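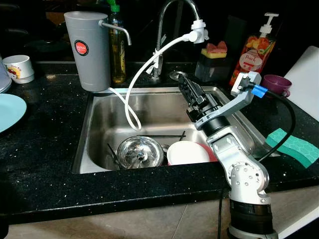
Sink on Thursday morning, purifier at the back left.

wuladwood_tenant
We've had the countertop water purifier hooked to the kitchen faucet since August. White adapter on the spout, white hose down and back up to the unit. It filters fine. My problem is the hose. It loops down into the sink and gets in the way whenever there are dishes in there, which is always. Has anyone found a way to keep it out of the basin? The counter is black speckled granite and I don't want to drill it.

kukari9
Shorter hose. The ones in the box are long so they fit any kitchen. I cut mine down with a utility knife and pushed it back on the fitting. Took 3 minutes.

Fustlow
Don't cut it until you've checked whether the spout swings. With a gooseneck you need slack or you'll pull the adapter sideways every time you turn it. I cracked one that way. The replacement was 8 dollars, but I had to wait for it.

kukari9
Mine swings and I've had no trouble. You probably cut too much off.

Fustlow
Could be. I'd still leave slack.

Zainab Danladi
I'd move the purifier. You have it on the left with the soap next to it and a lot of other things strung out on the right. If the unit sits closer to the faucet, the hose has less distance to cover and you can run it along the back edge of the sink. The yellow dish soap could go over by the sponge holder. You also have a purple cup on its side over there taking up room.

wuladwood_tenant
The cup can go. I tried the unit closer in and then its spout hit the faucet when I turned it. Might try again at an angle.

tello_70
I gave up and took mine off. A pitcher in the fridge does the same job and you get your sink back.

Zainab Danladi
A pitcher is slow if you cook with filtered water. We fill a stockpot most nights – no pitcher keeps up with that.

tello_70
Fair enough. There are two of us and we don't make much soup.

Fustlow
Adhesive cable clip on the back of the purifier, hose through that. Wipe the surface with rubbing alcohol first and leave it overnight before you put any weight on it. You can peel it off when you move out.

wuladwood_tenant
I'll try the clip before I cut anything. Is the small size big enough for the hose?

Fustlow
Get the medium. The small one pinched mine.

Contact the moderators | Forum rules | Back to top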